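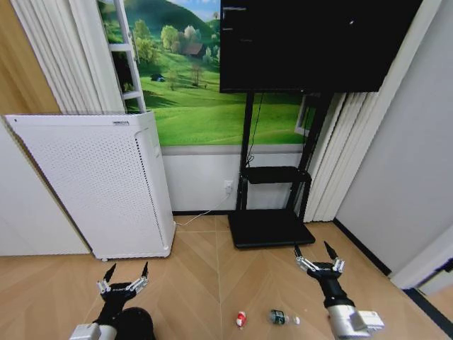 Two different death dates for my great-grandfather – which one do I put in the tree?

Posted by Negin Ghorbani, 2022-05-07

Hello everyone, and thank you in advance for reading all this. I've been putting together my mother's side of the family and I am stuck on her grandfather, a Farahani, who ran a shoe repair shop for most of his life. The newspaper obituary says he "passed away early yesterday," and if you count back from the date on the paper you get the 12th of May. His headstone says the 11th. My aunt has a funeral card that also says the 11th, but she thinks the family ordered the stone and the cards from the same handwritten note, so I don't know if that counts as one source or two!

I don't have the death certificate. The county wants proof of relationship and my mother's birth record is under her stepfather's name, so that will take a while. In the meantime my cousins are copying from my tree (I have 37 people on this branch now and they take everything as gospel) and I'd hate to spread a mistake. Do I pick one, list both, or leave the day off? And is there anywhere else I could look that doesn't involve the county office? He was buried from a church, but it merged with another one years ago.

Simin Nazari

Oh, I feel for you, Negin. I had nearly the same trouble with my grandmother's sister, and I went around and around on it for one whole winter.

Please don't leave the day off. Put in the date you think is most likely, add the other one as an alternate, and write out in the notes where each came from, in full – the name of the paper, the date, the page, who has the funeral card. Your cousins may not read the notes, but whoever picks this up after you will be so grateful.

As for which is more likely, I'd be careful about counting back from "yesterday." A notice was often written on one day and printed on the next, and the wording didn't always get changed. If he died in the small hours, the family may also have thought of it as still being the night of the 11th. My own great-aunt died at ten past midnight and half the relatives go by the day before to this very day.

For other places to look, try the funeral home first. Even when one has closed, the ledgers were often passed along to whoever bought the business, and the entry may give the hour as well as the day. Then write to the merged church and ask who holds the older burial register. The cemetery office should have an interment card too, though sometimes it only gives the burial date. I sent 17 letters that winter, with a stamped envelope in each, and the one that solved it came from the funeral home.

Hậu Châu

go with the headstone, its what the family wanted

Gholamreza Rahimi

I agree with Simin on nearly everything, and I'd treat the stone and the card as one source if they came from the same note. One small addition: see if a second newspaper ran a notice. Evening papers and church bulletins sometimes gave the actual date where the morning paper only said "yesterday." Your public library may be able to get the microfilm on loan, so do ask at the desk. And when the certificate does arrive, check who the informant was. A son-in-law filling in a form a few days later can be off by a day just like anybody else.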